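Este repositorio guarda la planificación de compras de las celdas de dos brazos de Prostadis. Empezó como una hoja de cálculo que nos mandábamos por correo (¡y qué líos de versiones!) y ahora vive aquí, con historial y con sitio para discutir cada partida con calma.

Última revisión: diciembre de 2025

## Qué hay dentro

- `partidas.csv`: una fila por artículo, con proveedor, plazo y estado del pedido.
- `ofertas/`: los presupuestos tal como llegan, en PDF, sin renombrar.
- `notas/`: llamadas, dudas y cambios de opinión, que han sido unos cuantos.

## Lo que queremos comprar

Para el año que viene pedimos 4 celdas. Cada una lleva dos brazos, pinzas, cámaras de muñeca, perfilería de aluminio y cableado. Los brazos los cotizan Fisten y Hudell; Gashi solo entra en la estructura y en los paneles.

| Partida | Proveedor | Estado |
|---|---|---|
| Brazos y pinzas | Fisten / Hudell | comparando |
| Perfilería y paneles | Gashi | oferta aceptada |
| Cámaras de muñeca | Hudell | pendiente de plazo |
| Bandejas y herramientas de mano | compra local | 100 bandejas pedidas |

El plazo de Fisten es de 14 semanas desde la firma, y eso nos obliga a decidir antes de lo que nos gustaría. Hudell promete menos, pero en octubre ya nos cambió la fecha una vez y preferimos dejar holgura.

## Lo que se olvida al presupuestar

Las cosas pequeñas, siempre las pequeñas: conectores, canaletas, tornillería, dedos de repuesto para las pinzas. Reiko Noguchi repasó la lista entera con muchísima paciencia y añadió una línea de consumibles que ahora va en todas las celdas. Gracias, Reiko, de verdad.

Puesto de trabajo con destornillador y bandeja: 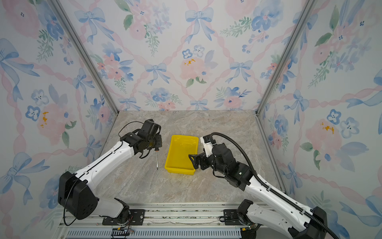
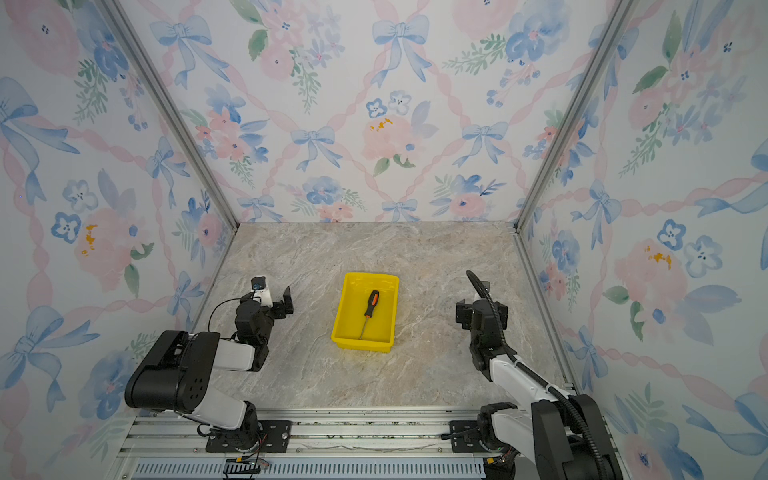 Los repuestos van en una partida aparte, para que no se los coma el primer recorte. Si cambiáis una cantidad en `partidas.csv`, poned el motivo en el mensaje del commit, aunque sea una frase corta, y avisad a Reiko si el cambio toca a los brazos.

## Pendiente

- [ ] Precio de Hudell con transporte incluido
- [ ] Confirmar con Gashi el color de los paneles
- [ ] Decidir si la garantía ampliada de Fisten entra en este presupuesto o en el de mantenimiento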